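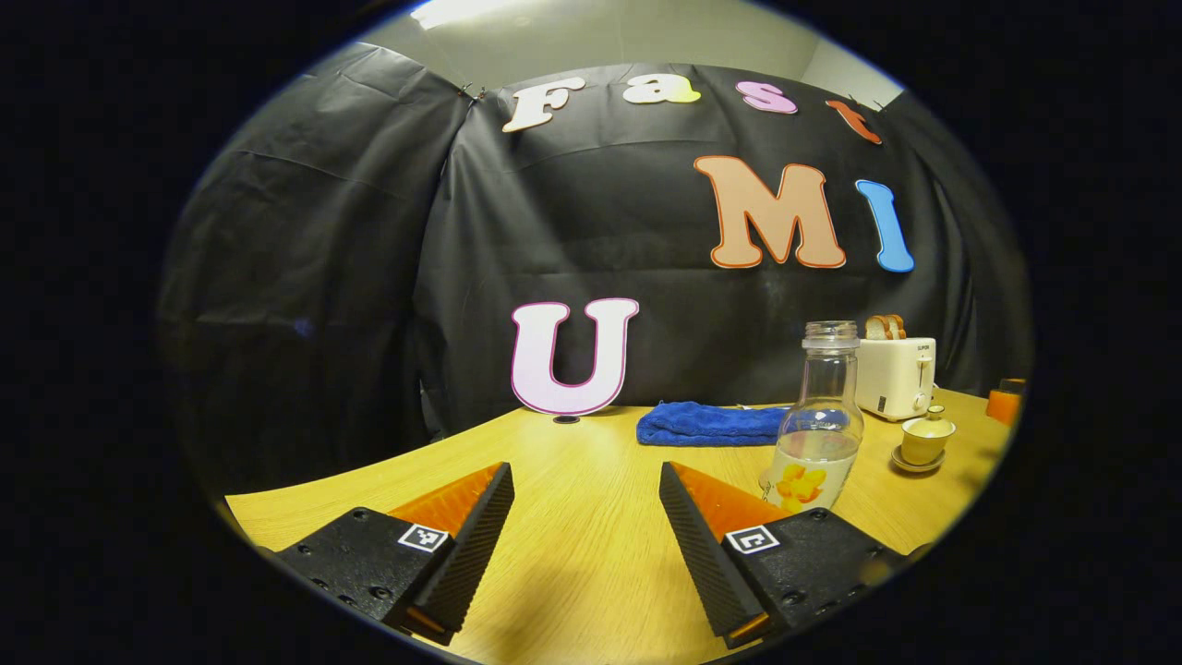 *The handheld gripper over the test table, with toaster, towel, bottle and tea things.*

I said in September that I'd stop once the build had cost me more evenings than the dishes ever did. I passed that a while back.

The fingers are version 2 of the Sturnen pads, black ribs with the orange wedge behind. Version one split along the ribs, so I reprinted at a softer setting and left everything else alone. People on the Rornik forum swear the soft wedge makes any grip "forgiving." Maybe. Mine forgives a towel. I'm less sure about a teacup with a lid on it, and I haven't seen one of them post a video with a lid.

The markers on the housings do their job, I'll give them that. Tracking holds up fine until I tilt my wrist too far, and then the numbers wander off.

So far I've spent $492, most of it on bolts, filament and a lens I bought twice. Yetunde Nwachukwu, who has the bench next to mine, thinks I should record 20 tries per object before I complain again. Fair enough — but 20 clean tries with the same bottle in the same spot won't tell me much about a kitchen.

Next up is the toaster lever. I expect the pads to slide right off it. If they don't, I'll post the log.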